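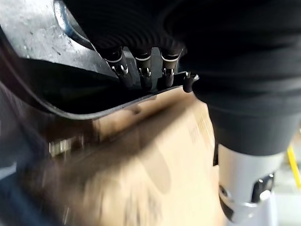 Babak Vahidi wants to know how a machine can drop a box when every one of its parts is working. It is a fair question, and it came up after the stoppage at the Varanen parcel hall on 29th July. The short reply is that all the parts passed their tests and the robot still let go at the wrong moment. The long reply takes the rest of this page.

What the robot does

The robot at Varanen moves cardboard boxes from one place to another. It has an arm, a wrist and a gripper. The arm carries the gripper to the box. The wrist turns it to the correct angle. The gripper holds on.

A small camera is fixed near the gripper. It sends pictures to a computer, and the computer uses them to work out where the box is. When the arm moves fast, a picture can be smeared. This is called motion blur. You can make some yourself by taking a photo out of the side window of a moving car. Fence posts near the road turn into stripes. Hills far away stay fairly sharp.

Motion blur makes edges hard to find. A computer looking for a box is mostly looking for edges, so it has to be careful with a blurred picture. A careful program gives each picture a score. A high score means "I am fairly sure where the box is." A low score means "I am guessing."

What went wrong

The robot picked up a box in the normal way and began to carry it. Partway through the move, it opened its gripper. The box fell onto the floor beside the conveyor. A light barrier noticed something in a place where nothing should be, and the whole cell stopped. A cell is the fenced area where a robot works.

The box was dented at one corner. It held paper towels. No person was inside the fence.

Engineers call an event like this an unplanned release. It is treated as a safety matter even when the thing that falls is light, as the next box may be heavy.

How the fault was found

Simin Tabrizi and Hemant Kaushik were given the job of finding the cause. They started with the log. A log is a diary that a machine keeps about itself. This one writes down each command with the time beside it. Times in the log are given in milliseconds. There are 1,000 milliseconds in one second.

The log held 1,756 lines for that morning. Most of them were routine. Near the end they found these entries, shown here in plain words:

Close gripper.
Grip confirmed.
Start move.
Picture score low.
Ask for new picture.
No new picture after 800 milliseconds.
Go to start position.
Open gripper.

The last two lines are the fault. When the program did not get a new picture in time, it gave up and started again from the beginning. The first step in starting again was to go to the start position and open the gripper. That is a sensible step if the gripper is empty. The program did not check.

Think of a person carrying a bowl of soup who is told, "If you get confused, put your hands by your sides." The instruction works well for a person with nothing in their hands.

Why the picture was late

There were 2 causes, and they had to happen together.

The first was speed. The arm had been set to move faster in March, to keep up with a busier conveyor. Faster movement gave more blur, and more blur gave more low scores. The program asked for new pictures more often than before.

The second was a cable. The camera cable runs along the arm and bends each time the arm bends. Inside it are thin copper wires. Copper can bend many times, but each bend does a very small amount of damage. This is called fatigue. You can see it with a paper clip: bend it back and forth at the same spot and after a while it snaps. One wire in the camera cable had cracked. At most arm positions the cracked ends touched and the pictures went through. At a few positions they came apart.

Shahram Mohammadi had tested the cable the week before and it passed. The arm was parked during the test, in a position where the cracked ends touched. A fault that comes and goes is called an intermittent fault - it is one of the hardest kinds to find.

What was changed

The cable was replaced. It is now tested while the arm moves slowly through its whole range.

The arm slows down just before a picture is taken, then speeds up again. This costs a little time on each box.

The program was rewritten. If a picture is late, the robot now asks itself whether it is holding something. If the reply is yes, it stops where it is, keeps the gripper closed and turns on an amber lamp. A trained person then decides what to do. If the reply is no, it may go back to the start.

Homa Esfahani ran the new program 56 times with the camera unplugged on purpose. The gripper stayed closed every time. Breaking something on purpose to see what happens next is called fault injection, and it is a normal part of the job.

Words to know

Cell: the fenced area where a robot works.
Fatigue: damage that builds up when a material is bent or loaded again and again.
Intermittent fault: a fault that is only there some of the time.
Log: the record a machine keeps of what it was told and what it did.
Safe state: the condition a machine should go to when something is wrong. For a lamp, the safe state is usually off. For a gripper holding a box, it is closed.

Something to try

Write instructions for carrying a full cup of water across a room. Give them to a friend. Halfway across, say "Stop, something is wrong." Then look at your instructions and check whether they say what to do with the cup. Do this outdoors or on a floor that can get wet.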